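2022-08-24

Writing this fast before the dinner rush of emails. Subject: the office kitchen, and why I think we should stop pretending it's a perk.

I've worked in five offices. Every one of them had a kitchen, and every one of them sold me the kitchen at the interview. "And through here's the kitchen." Pause for effect. Fridge, kettle, a bowl of fruit with one brave orange in it. At Weldu they opened the cupboards for me, one after another, like a game show.

Nobody ever showed me the sink.

My argument, such as it is: a shared kitchen is a room where a company finds out what it thinks of its own people's time. Most companies don't like the answer so they put up a sign. You know the sign. Laminated. Clip art of a mug. PLEASE wash up after yourself, with the please in capitals, so it reads like a threat.

Signs don't work. I've seen 20 of them in one room, layered, the old ones yellowing under the new ones. Fridge covered. The mugs stayed exactly where they were.

## The fairness problem

Say there are 200 people on a floor. Most of them wash their mug. A few don't, and I used to think those few were the villains, and I spent a lot of my thirties quietly hating a man at Dastero for a soup bowl. Then I ended up with a job that had me in back to back calls from nine till two, and guess what. I became the soup bowl guy. Same person, same upbringing, same mother who would be ashamed. The only thing that changed was my calendar.

So when managers say it's about respect, I don't buy it any more. It's about slack. Some people have ten spare minutes at noon and some don't, and the ones who have them end up cleaning for the ones who don't. Usually the junior people. Very often the women. I don't have a study to hand, I have eyes.

Corina Prantl, my old team lead at Heltura, used to empty the dishwasher every morning. She ran a budget bigger than my whole department and she was in there at 8:15 with the cutlery basket. I asked her once why. She said if she didn't, somebody on the front desk would, and the front desk had enough to do. Fair. Also kind of damning, for a company that size! It took her leaving for anyone to notice the dishwasher had a routine at all. It was chaos for weeks. Forks everywhere. Then a rota.

The rota is worse than the sign, by the way. The sign is at least ignored by everybody equally. The rota gets followed by the concientious and skipped by the rest, and now there's a spreadsheet proving it. You've taken a vague grudge and given it columns.

## What it costs, since someone will ask

Someone always asks. I put this to a friend in finance and she said around 600 a month for someone to come in for an hour each afternoon, do the dishes, wipe down, throw out the dead yogurt. Her number, her city, don't hold me to it. Yours will be different.

Now add up the other side. The reminder emails. The all-hands slide. The passive agressive thread that eats half a morning, where somebody senior replies-all with a joke and somebody junior takes it personally. The three people who stopped using the kitchen completely and now eat at their desks with headphones on. I can't put a figure on that last one but I'd bet it's the expensive part.

We pay for carpets to be vacuumed. We pay for windows, for crying out loud. Nobody has ever suggested that the sales team take turns on the windows to build character. But a bowl, somehow, is a moral test.

I know the comeback. "They're adults, they should clean up after themselves." Sure. At home, yes, absolutely, all day long. An office isn't home though, and the companies that tell you it's like a family are usually the ones with the rota.

The other comeback is that it's only a minute. One mug, one minute. OK but it isn't one mug. It's one mug and a sponge nobody wants to touch and a drying rack that's already full of somebody else's stuff, which you now have to put away in a cupboard you don't know the order of. Then there's the queue behind you, waiting for the kettle. Work that looks like nothing from the door. Hands and reaching and sorting, over and over, and it's real work whoever is doing it.

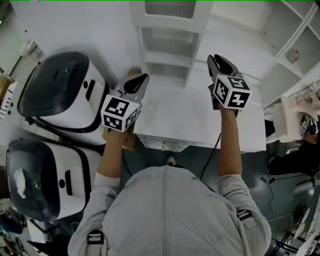
## So what would I do

Pay somebody. Properly, on the books, with a name everyone knows and a chair at the holiday lunch. Don't bolt it on to the receptionist's job and call it "other duties".

If you really can't pay, then shrink the problem. Flellilel, where I freelanced for a bit in June, had no communal mugs at all. You brought your own, you kept it at your desk, and if it grew something that was between you and it. Bit bleak? Maybe. But I never once heard an argument about it. Fewer plates, fewer fights. They had a small fridge too, and anything left in it at the end of the week went in the trash, no names, no photos on the group chat.

And if you won't do that either, then at least put the directors on the rota first. Top of the list, week one. I've suggested this at two companies and both times it got a big laugh, and both times the rota quietly went away about a month later. Draw your own conclusions.

One thing I'll give the kitchen believers. The good conversations do happen in there. I got my best job from a chat by a toaster, and I've cried in front of a microwave and been handed a paper towel by someone I barely knew, who's now godmother to my son. I don't want the room gone. I want people to be able to stand around in it without doing maths about whose spoon that is.

Anyway, calls start again in a few minutes and there's a bowl on my desk from lunch. Will deal with it after. Probably.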